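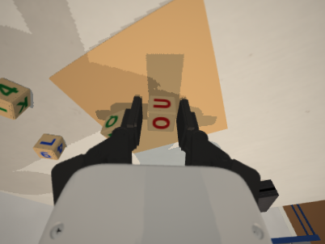
Storing millet between harvest and the lean season

Posted by Brallamside Growers in Crops and Storage

Our group assists 12 farming households near Balholm. Each family stores its millet in a raised granary made of woven stalks and clay. By the time of the lean season, a considerable share of the grain has been damaged by insects. We have been offered triple-layer storage bags at a reduced price and would like to know whether members recommend them, and how the grain should be prepared. Most households would fill 3 bags each. We would also welcome advice on whether the granaries should be kept in use.

Gwilym Trevor

The bags are suitable for millet, provided that the grain is fully dry before it is sealed. Spread the threshed grain on a clean tarpaulin in full sun and turn it several times a day. A simple test is to shake a handful with dry salt in a clean glass jar. If salt sticks to the glass after a few minutes, the grain requires further drying.

Fill the innermost bag in stages, press out the air, twist the neck and tie it firmly. Tie the second liner separately, and then the outer woven sack. Place the bags on pallets, away from walls, and inspect the building for rodents - a single gnawed hole will let air back in. Households should keep the bags closed for at least 2 months. Grain needed for daily meals ought to be held in a separate container.

The granaries may remain in use for unthreshed heads. They should be swept out and repaired before November.

Leka Cooperative Office

We use the bags too. Ours were good. Check the liners for holes before you pay.

Camum Extension Desk

The above advice is sound. We would add that seed for the next planting should be bagged and labeled apart from food grain, with the variety and the household name written on the outer sack. Liners may be used again the following season if they hold air when inflated and squeezed. Torn liners should be replaced, as tape does not provide a reliable seal.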